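Evaluación del kit de pinza manual Trodunell para la recogida de demostraciones

Proyecto de la asignatura Taller de Automatización
Autora: Yolanda Castellanos
Fecha de entrega: 22/7/23

1. Objeto del trabajo

El presente informe recoge la evaluación del kit Trodunell, una pinza de mano con cámara incorporada que distribuye la empresa Plernusell. El kit se vende a laboratorios docentes que quieren grabar tareas de manipulación sin disponer de un brazo robótico. El departamento pidió una valoración antes de decidir si compra una segunda unidad para el curso próximo.

El trabajo comenzó en marzo con la lectura de la documentación y el montaje. Las grabaciones ocuparon el resto del periodo. No se ha evaluado el entrenamiento de modelos, que corresponde a otro grupo.

2. Contenido del kit y montaje

El paquete incluye el mango, dos dedos flexibles con estructura de láminas, las placas de soporte, la cámara con lente de gran angular, un cable de datos y la licencia del programa de grabación, llamado Endstead. El precio que figura en el presupuesto es de 1.744 euros, con impuestos y sin gastos de envío.

El montaje se hizo siguiendo el manual impreso. Las instrucciones son correctas salvo en el apartado de las placas, donde el dibujo muestra una versión anterior de la pieza y los orificios no coinciden. Se escribió al servicio técnico y la respuesta llegó al día siguiente con el plano actualizado. Conviene descargar ese plano antes de empezar. Los tornillos que sujetan los dedos se deben apretar a mano, sin herramienta eléctrica, porque el alojamiento es blando y la rosca se daña.

3. Procedimiento

La tarea elegida fue coger un objeto de una mesa, levantarlo y dejarlo sobre una marca circular. Se trabajó con objetos domésticos corrientes: botellas, envases con dosificador, paquetes blandos, un cuenco. El fondo no se despejó, dado que el fabricante recomienda grabar en entornos con desorden normal.

Cada demostración empieza con la pinza abierta frente al objeto. La persona que la maneja se acerca, cierra los dedos con el gatillo, realiza el movimiento y vuelve a abrir. Endstead guarda el vídeo y la apertura de los dedos en un mismo archivo.

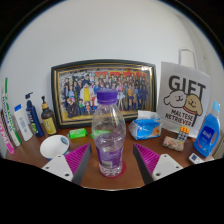 En total se grabaron 2.391 demostraciones. El programa descartó 569 de forma automática, casi siempre por pérdida de seguimiento cuando la mano giraba demasiado rápido. El porcentaje de descarte fue más alto en las primeras sesiones y bajó cuando las operadoras aprendieron a mantener la velocidad. El manual no da ninguna indicación sobre la velocidad recomendada y debería hacerlo.

4. Resultados por tipo de objeto

Botellas de plástico. El agarre por la parte estrecha del cuerpo fue estable. Los dedos se adaptan a la curva y no hace falta apretar el gatillo hasta el final. Con plásticos finos, un cierre completo deforma el envase.

Envases con dosificador. Se agarran bien por el cuerpo. Si el acercamiento es alto, el cabezal tropieza con las placas laterales.

Paquetes blandos. Resultado irregular. El dedo se dobla antes de que el paquete ofrezca resistencia, y en varias tomas el objeto resbaló al levantarlo.

Cuenco. Solo se pudo coger por el borde, con un dedo por dentro y otro por fuera. La posición de la muñeca resulta incómoda en sesiones largas.

5. Cámara y programa

La lente de gran angular permite ver a la vez los dedos, el objeto y buena parte de la mesa. A cambio, las líneas rectas salen curvadas y es obligatorio calibrar antes de medir distancias. La calibración se hace con un patrón que viene en el kit y no presentó dificultades.

Endstead funcionó sin cierres inesperados. La exportación es lenta y no se puede dejar en segundo plano. Se probó también a cargar los archivos en Trương, el visor que usa el departamento, y hubo que renombrar los campos de tiempo con un pequeño script. El script se adjunta en el anexo B.

6. Valoración

El kit cumple lo que anuncia para objetos rígidos y semirrígidos de tamaño mediano. El mango es algo pesado y la documentación necesita una revisión. Se recomienda la compra de la segunda unidad, con la condición de pedir a Plernusell un juego de dedos de repuesto: a los nuestros se les ha empezado a despegar la cara interior de contacto y las 2 piezas habrá que cambiarlas antes de octubre.

Anexo A: hoja de registro de sesiones
Anexo B: script de conversión de archivos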